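Sorting small parts before repair – bins or one tray?
Forum: Workbench and Storage

naledi_m
I sort parts from old boards at Luvik, and I want a better order on the table. Now I use four yellow bins, two on each side, and a steel tray with white paper in the middle.
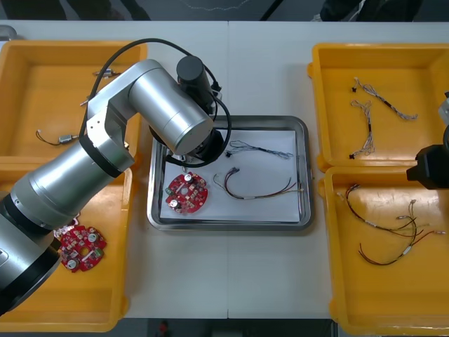

Round red board and two harnesses on the paper.

My question is, should every kind of part have its own bin?

koval_ihor
Yes, always. Motors, boards, short harnesses, long harnesses – four kinds, four bins. I had 428 parts in one drawer once and I lost a whole Tuesday.

wemik133
I don't agree. For small quantities this is too much walking with the hands. Keep them in one tray and sort at the end.

naledi_m
I tried it the way Ihor says.
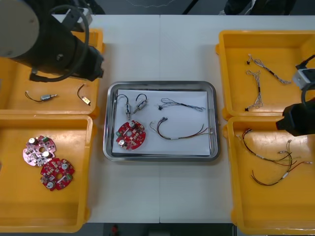 Boards lower left, long harnesses lower right, a few things still in the tray.

koval_ihor
Much better. But your two boards lie one on the other. I would put foam between them.

wemik133
Foam for two boards? If you had 1,000, maybe. I would worry more about the thin wires, they tangle very quickly.

naledi_m
Thank you both. I will buy small clips for the wires and try the foam also.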